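Every spring and every fall somebody tells me that the answer to my packing problems is a better system. This fall it's the tray method. I've now read 1,914 words on it in the Omov moving guide and I have opinions. Thread.

The idea, if you've been spared it: before you pack a single crate, you clear one big table. Every small thing in the room goes across that table, one tray at a time. You sort it, you wrap it, it goes in a crate. Nothing gets packed straight off a shelf. Ever.

The guide says this will "change your relationship with your belongings." My relationship with my belongings is that I own too many of them and they live on the third floor.

First complaint. It assumes you have a big table. I have a folding one that seats two if they like each other. The guide suggests you "borrow a surface." From whom? Who has a spare surface?

Second complaint. The shopping list. Omov wants you to buy their sorting trays, their liners, their labels, their label pen. It's a pen. The set is $80. I have a kitchen drawer full of takeout lids that do the same job and came with noodles.

Third complaint, and this is where I started talking back to my phone on the bus. The guide claims you'll save "up to 400 minutes" per move. Up to! I could save up to 400 minutes by leaving the couch behind. Compared to what? Packed by who? No answer, just a little clock icon. 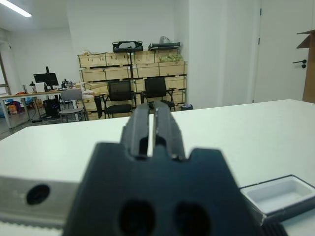 Crates are the one part of all this where I might be coming around. I've been a cardboard person my whole life, mostly because cardboard is free behind the grocery store if you go early. But cardboard goes soft at the bottom and you only find out on the stairs. A tall stack of light wooden crates with dark bands strapped around them, two columns side by side up against the wall, does look like it'll stay where you put it. Whether I can carry one down three flights is another question and the guide is very quiet on it.

Dinesach rents wooden ones by the week. I called. The deposit is $200, and they want them back "in the condition received," and when I asked what counts as a scratch the person on the phone said it depends. On what. It depends on what.

I'd also like to know how much an empty one weighs. Not on the website. Not on the phone. "They're pretty light." Pretty light for a person who rents out crates all day, sure.

Then there's filler. Varex sells shredded packing stuff and swears it doesn't shed. I used it in April when I shipped my sister's dishes. I am still finding it. It was in my winter boots this week. The dishes were fine, I'll give them that, but so were the ones I wrapped in old T-shirts.

A few people have replied saying try Ko instead, it's an app, you take a picture of each tray and it makes you a list. I tried it on one kitchen drawer. It filed my garlic press under "hardware" and my corkscrew under "toys." Now I have a drawer and a list I have to fix.

What I do think is right, since somebody's going to ask whether I like anything: one tray at a time is decent advice. If you only allow yourself a small container, you have to deal with what's in it before you get more. I did the junk drawer that way on Sunday and threw out half of it. Dead batteries, keys to nothing, a coupon older than my car.

But you can have that for free. Small tray, clear table, trash bag next to your foot. You don't need the liners. You do not need the pen.

To the person asking if I'm going to rent the crates: I'm thinking about it. I want to lift one first. If Dinesach lets me do that before they take the deposit I'll report back, and if they don't, the grocery store puts its boxes out at seven.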